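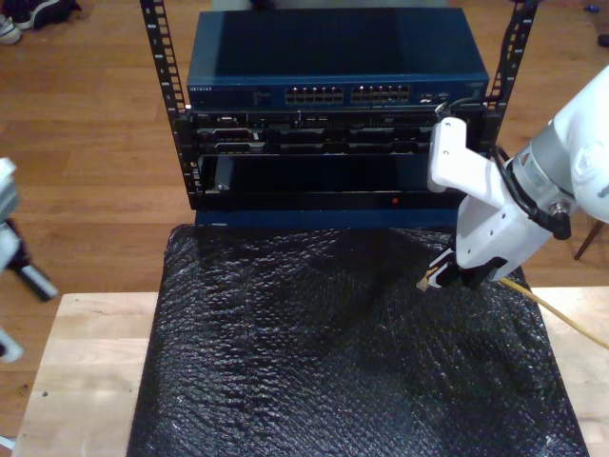 Small open-frame rack with a NETGEAR switch at the top of the stack.

Keeping Your Medicines Straight at Home: Kitchen Shelf Tips From a Former Pill Loser

Posted Thursday, February 13, 2020 by Cadi Gronow

I used to keep our medicines in five places. There was the bathroom cabinet, the drawer by the stove, my handbag, the glove box, and a cookie tin on top of the fridge that I was very fond of and never opened. Then last August my mother-in-law came to stay for a month with her own bag of bottles, and I spent a whole Sunday sorting the lot out on the kitchen table. I've been asked by a few readers how we do it now, so I'm writing it down.

Get it out of the bathroom

I know it's called a medicine cabinet! But a bathroom with a shower in it gets steamy every single morning, and most tablets like to be somewhere cool and dry. Ours went to the top shelf of the hall closet. A bedroom closet would do, or a high kitchen cupboard, so long as it isn't over the stove or next to the dishwasher. If a label says refrigerate, put it in the fridge, in a lidded box on a middle shelf, well away from the back wall where things freeze (I lost half a jar of olives that way and it got me thinking).

And please, high up and latched if you've got small kids or visiting grandkids. Child-resistant caps slow a determined four-year-old down a bit and that's all they do.

One bin per person

We have one bin each, plus one for the shared stuff: bandages, thermometer, antacids, that sort of thing. Mine are Sokora bins, the shallow kind with a lip at the front so you can pull them forward without tipping them. Shoe boxes work just as well. I used shoe boxes for weeks before I bought anything and I still think the lids made good trays.

Write the name on the front AND on the side. Closets get rearranged, bins get turned, and at two in the morning with a headache you don't want to be reading the wrong end. I use painter's tape and a fat marker because it peels off clean when things change.

Leave everything in the bottle it came in. I went through a phase of decanting into cute little jars. Don't. The label has the strength, the directions, the pharmacy's number and the date, and once it's gone you're left guessing at white ovals.

The weekly box

If you take more than a couple of things a day, get a weekly pill box with separate morning and evening lids. My friend Haf Sayce fills hers on Sunday with the TV off and the bottles lined up on the left side of the table. As each one is done it moves over to the right. I copied her and haven't had a mix-up yet. Ask your pharmacist first, though, as a few medicines have to stay in their original packaging.

My own box is a Wovetti, and the lids are stiff. My hands are fine so I don't mind, but my mother-in-law couldn't budge them and we got her one with push buttons. Try the lids in the store if they'll let you.

A list on the inside of the door

Every medicine, the dose, when it's taken, who prescribed it. Vitamins go on it too, and anything you buy off the shelf. I print mine in big letters and tape it inside the closet door, with a folded copy in my wallet. When something changes I cross it out in pen right away and reprint when it gets too ugly to read. The date goes in the corner so you know which copy is the latest one.

I did try a scheduling app for a while and kept swiping the reminders away with wet hands. Paper suits me better. My neighbor Rhydian Gwynne swears by his phone alarm, so go with whatever you'll really look at.

Clearing out

Twice a year I go through every bin. Anything expired goes in a paper bag, and so does anything left over from something long finished. My first clear-out was shameful. There were over 300 loose tablets in that cookie tin alone (my husband counted them, he likes that kind of job), and a tube of something so old that the name had worn off completely.

Don't flush things unless the label or your pharmacist tells you to. Lots of pharmacies have a drop-off box. If you can't get to one, the usual advice is to mix the pills with something nasty like used coffee grounds, seal it all in a bag and put it in the trash. Scratch your name off the empty bottles before you toss them.

Odds and ends

A cheap battery light stuck under the closet shelf. Best few dollars I spent on the whole thing.

Keep the measuring syringe with its own liquid, held on with a rubber band. Kitchen teaspoons are all different sizes, so they're no good for doses.

Line the bins with a paper towel. Cough syrup always drips, and you can swap the towel out in 30 seconds.

Order refills when you've got a week left. I put a dot of nail polish on the cap of anything that's running low, and whoever is next going to town checks for dots.

Eye drops often have to be thrown out a set time after opening, so write the opening date on the bottle with a fine marker.

Next time I'm tackling the cupboard under the sink, and Angharad Pugh has promised me her trick for the trash bags.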